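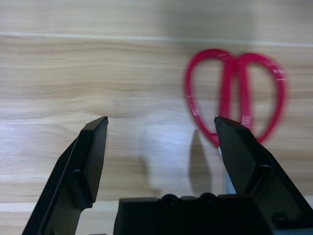
Where should the everyday scissors go? As close as you can get them to the spot where you cut things.

Mine lived in a kitchen drawer for years, and I walked back and forth every time I had a parcel to open. This March I finally sorted out the work table, and the scissors were the first thing I dealt with. 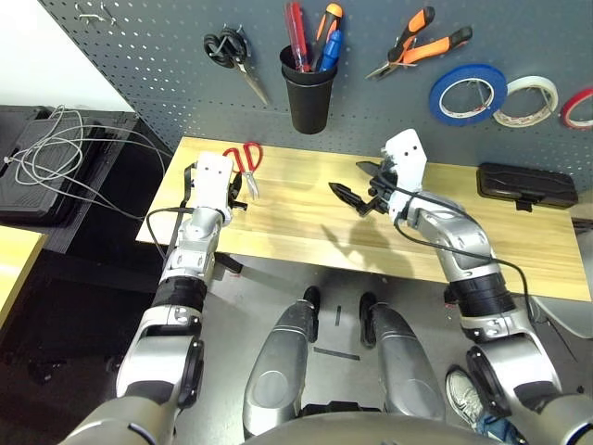

I own too many pairs. The good fabric ones went to Ifeoma, who sews. The pegboard gets whatever I need less often, plus the tape. Paper and packaging get the red pair, and I don't lend those out.
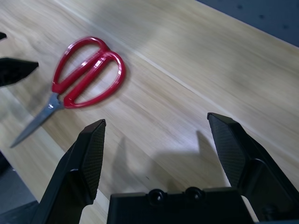
Red handles, easy to find on pale wood.

I wipe the blades after cutting tape, with a little cooking oil on a rag, then a dry cloth. Pankaj Mittal says to use rubbing alcohol. I tried it and it works too, but the oil was already in the house.

Closed blades before they go down on the table. I got careless with that once and nicked my thumb reaching for a pencil.

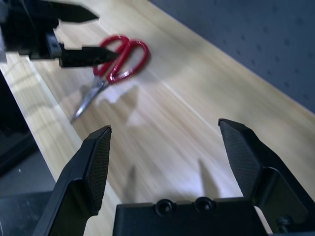
What I'm doing next

The zippered case needs emptying. I also want two more hooks for the pegboard, and the Havine ones come in a bag of 200, so if you live nearby and need hooks, send me a message.

Posted 3/20/21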